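Welcome back, everybody. Before we start on week four, please hand in your fiber diaries if you haven't already (the box by the door is fine, and so is my mailbox until 5 p.m.).

# Household Textiles, Unit 4: Pile, Nap and the Fabrics We Sleep Under

Last time we spent the whole hour on plain weaves and never got to the fun part, so today is all about fabrics with a raised surface. I grew up under a heap of them, and I still think they're the best way to learn how yarn, structure and finishing work together, because your fingertips can follow nearly everything that goes on.

## Pile or nap?

People use these two words as if they were the same, and in a store that does no harm at all. In this class we'll keep them apart:

- **Pile** is built in while the cloth is being made. Extra yarns stand up from a ground, either as loops (terry) or cut (velvet, corduroy).
- **Nap** is raised afterward. A finished cloth is run against wire brushes, which pull fiber ends up out of the yarns. Flannel is the one most of you know.

Polyester fleece sits a little awkwardly between the two. It's usually a knit, often with loops on one side, and it gets brushed and then sheared to an even height. Radomir Vasić, who taught this course before me, filed it under nap and would argue the point over lunch for as long as you let him. I file it there too, mostly out of loyalty.
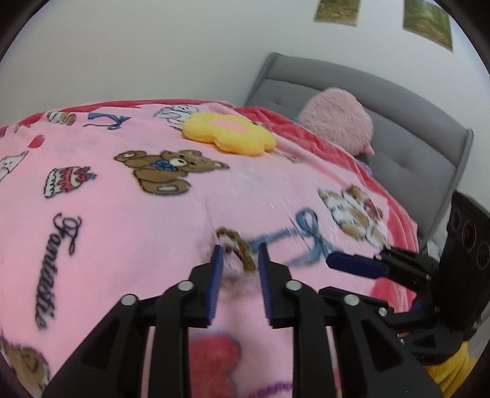 *Fig. 4.1. Printed fleece blanket on a bed.*

Prints on fleece are worth a slow look. Color laid on a brushed surface has to sit on fiber ends that lean every which way, so fine outlines tend to soften, and designers often go for bold shapes for that reason. Stretch your sample from the Benham swatch set gently and watch for the ground color coming up between the fibers.

## Weight

Fabric weight is given in grams per square meter. Your swatch cards run from 158, a light flannel, up to 300, a good thick fleece. Please handle both before you read the labels! Heavier doesn't always mean warmer, as what keeps you cozy is the still air held among the fibers, and a lofty light cloth can hold plenty of it.

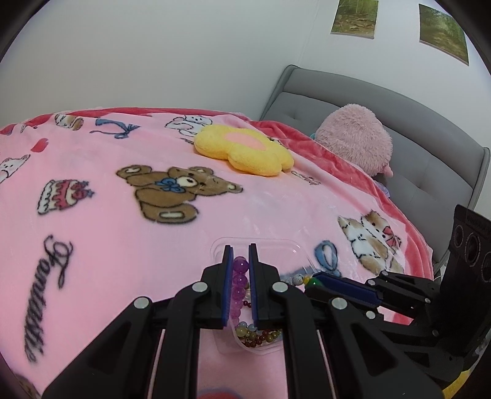 Washing is where that loft gets lost. Heat and rubbing tangle the loose ends into pills, so turn napped things inside out, use cool water, and skip the fabric softener, which coats the fibers and flattens them over time. My own habit is a short cycle and then a line in the laundry room, but a low tumble is fine too.

## For next time

1. Read the Fragkou chapter on knit structures, just the first half.
2. Find 2 raised fabrics at home. For each, decide whether it's pile or nap and write a few lines on how you could tell.
3. Bring your hand lens and something old that has pilled badly. Socks are welcome if they're clean.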